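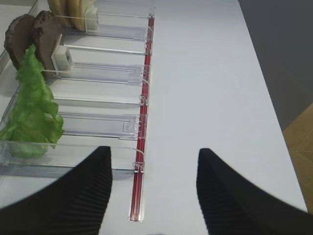
Wrist view, pick side. Fingers open in front of the dispenser lanes.

uvberg-lanes: data card and known faults

Status: usable with care. Read the fault section before you train on any of this. Last edited 2024-07-31.

What it is

Burger assembly episodes from the Uvberg cell at the Vasthorpe site. One arm, one two-finger gripper, one wrist camera. Task is to take items out of a clear lane dispenser and build on a white tray. 1,819 episodes in the release. Teleoperated, plus a smaller set of policy rollouts from the last week of July.

The card is mostly about the lane jam fault and the force stop that didn't stop. The general stuff is short. If you want calibration or the controller config, those are in the docs folder.

Layout

Dispenser is clear acrylic, parallel lanes, with a red rail along the end of the lanes. Dividers clip to the rail. White pusher blocks hold the stacked items up. Buns and patties stand on edge, lettuce goes over the front ones. Not every lane gets loaded, and loading order is not logged.

Place side is a white tray with a dark rim. There is also a clear container on the table that some episodes use as a second source. The task string says which.

The fault, short version

Pusher block binds in its lane. Gripper closes on the patty and pulls. Patty doesn't come free, arm keeps pulling, divider takes the load. Clip lets go of the rail. Divider swings. In the bad one the arm then drove on toward the place pose with the divider still hooked on a finger, and the force stop did not trip.

No one hurt. Operator hit the e-stop by hand. One divider cracked, one clip never found.

We had two of these, same week, same lane. The first got written up as a bad grasp and the cell went back into service. That was a mistake and it's why there was a second.

What we think happened

The force limit was set on the tool-frame Z axis only. Pulling an item out along a lane loads the finger sideways, so most of the load went into X and Y, where the check wasn't looking. Z stayed well under the limit the whole time. The log looks perfectly healthy right up to the e-stop.

Why the Z-only check: it was copied from the Tumville cell, where the job is pressing parts down into a fixture. Fine there. Wrong here. No one re-did the risk sheet when the config moved over.

The binding itself is less clear. Crumbs under the block is the best guess. Cleaning the lane made it slide again, but we also re-seated the divider at the same time so can't say which one did it. Should have done them one at a time.

Also contributing
- grease on the finger ribs, grip slips then catches, so the load comes in jerks
- lettuce lying across the dividers hides the front edge from the wrist camera
- clear plastic in general. Depth on the dividers is junk, the collision model uses measured positions, and these are off if anybody bumps the dispenser 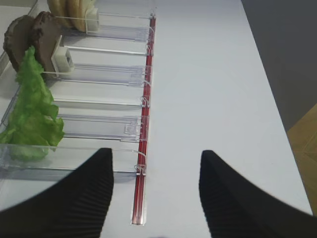

How to spot affected episodes

Flag column is lane_fault in episodes.csv. Values:

0: no fault seen
1: block bound, item came free anyway
2: block bound, item not picked
3: divider or clip moved
9: not reviewed

Flags 1 and 2 were set by hand from the wrist video. Flag 3 is the serious one, and it's only the two events above. Five more episodes have a divider that looks shifted at the start versus the episode before, left at 9 untill somebody checks them against the rail marks.

Don't trust the success column for flag 2. The success check looks at gripper width at the place pose, and a pinched bit of lettuce passes. Success with lane_fault 2 should be read as fail.

Wrench data: all axes are recorded, only the check was Z-only. So you can recompute the stop yourself. Sensor was zeroed at power-on and not again, expect drift by the end of a long session. Subtract the mean of the first second of each episode before you threshold anything.

What we changed

1. Force check now runs on the magnitude of the force vector, not one axis. Separate torque limit too.
2. Pull-out move is capped on travel. If the item has not cleared the lane in that distance, open, back off, stop and wait for a person. No auto retry.
3. Clips get checked by hand before each session. Push each one, it should not rock.
4. Lanes wiped between loads. Block slid by hand end to end with the lane empty.
5. Any contact with a divider is a fault report now, even if the run finishes OK. Bad grasp is no longer an allowed cause on its own.

Item 2 has a cost. More stops, slower collection, operators don't love it. Staying in.

Not fixed yet

The collision model still uses fixed divider positions. A check against the Živković marker board is planned, board is made, code isn't merged. Until then, re-measure after any bump or any cleaning.

The arm still has no way to know something is hanging off a finger. A cracked divider weighs almost nothing and sits inside the noise. Width check catches it only if the piece is between the fingers. If it's hooked on the outside, nothing catches it. Speed on the carry move is cut down for that reason and people stay outside the line while the arm is powered.

Place side

Fewer problems. The tray has a raised rim and the fingers come in low, so the approach height matters more than you would think. Early episodes have the fingers brushing the rim, you'll see it as a small blip in the wrench and sometimes the tray shifts. Those are not flagged. Filter on lateral force during the last part of the approach if you care.

The tray also throws glare into the wrist camera under the bench lights. Exposure is locked so it doesn't pump, but a bright patch on the rim can wash out whatever is next to it. Color thresholding on the buns is a bad idea near there. 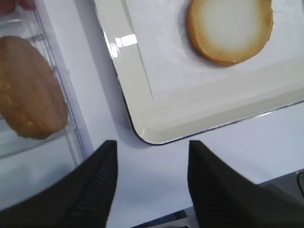

Container picks use a different start pose and a top-down grasp, so for those the old Z check was closer to right. We moved them to the new check anyway. One config for the cell, less to get wrong. Side walls of the container are thin and will flex if a finger lands on them; a few teleop episodes have that, with the operator backing out and going again. Kept on purpose. They're useful if you want recovery data, drop them if you don't.

Use

OK for: imitation learning on the pick and place parts, fault detection work, grasp recovery.
Not OK for: tuning a force limit you plan to run near people. The sensor drift alone rules it out. Also nothing here says anything about food handling, the cell was never set up for that.

If you run a policy trained on this on real hardware — start at low speed, empty lanes, hand on the e-stop. Rollouts in our own cell learned to pull harder when an item stuck, which is in the teleop data because operators do it too. Leaving out flags 1 to 3 helped but did not get rid of it.

Reporting

Open an issue with the episode id and the time in the clip. For anything that looks like a missed stop put SAFETY in the title and attach the raw wrench file, not a plot. We can't do much with plots.

Changes

- lane_fault column added, earlier copies don't have it
- success column left as is so old results can be compared, see note on flag 2
- wrench files re-exported with all axes, the first export dropped X and Y by acident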